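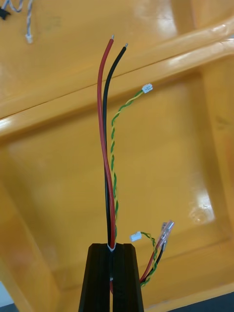 Why Are Wires Different Colors? (And Should You Believe Them?)

2022-09-09
By Emerson Assunção

Search this site Go

Somebody has probably told you that red means danger and black means safe. Is that true about wires? Not really. People repeat it a lot, so let's check it.

A wire has two main parts. The inside is metal, and electricity moves through metal easily. The outside is a coat called insulation, often made of plastic. Electricity has a very hard time getting through plastic, so the coat keeps it on its path.

Look at the tops of the tall red wire and the tall black wire. Each one ends in a little silver tip where the coat has been stripped off. That bare bit is the part that can make a connection. Metal has to touch metal. If you pushed two wires together with their coats still on, you could wait until November and nothing would light up.

So what do the colors do?

They don't do anything to the electricity. A red coat doesn't make it stronger, and a black coat doesn't calm it down. Colors are messages from one person to another. In lots of battery gadgets, red is used for the plus side and black for the minus side. That is a habit many people agreed on. It isn't a law of nature, and the rules for the wires inside house walls are different and change from country to country.

Can a color be wrong? Sure it can. A person in a hurry might grab whatever wire is on the bench. A careful electrician tests a wire before trusting it, whatever color it is. I think that is a pretty good way to treat most things you're told.

What about the twisty ones?

The thin green and yellow wires are wound around each other like two strands of licorice. I used to think this was just to keep things tidy. It does help with that, but there can be a better reason. Wires that carry signals can pick up stray electrical "noise" from other wires nearby. When two wires are twisted together, both of them pick up nearly the same noise, and the gadget at the end can cancel most of it out. You don't have to take my word for it. Ask a science teacher and see if you get the same answer.

The green and yellow pair ends in a small white plastic plug. Plugs like this are often shaped so they only fit one way around. People say that makes mistakes impossible. I doubt it! I have seen a grown-up push very hard on a plug that was upside down.

The shorter red and black pair has clear sleeves on its ends. Those are called crimp terminals. Inside a crimp terminal there is usually a metal tube, and a special tool squeezes it tight onto the wire.

Try it (paper and yarn only)

Cut two pieces of yarn, each 18 inches long. Twist them together, then measure again. Are they still 18 inches? Make a guess first and write it down, even if it's a bad guess.

Never cut, strip or poke at real wires that are plugged in, and leave wall outlets alone. On that one I'm not sceptical at all.

373 shares
7 comments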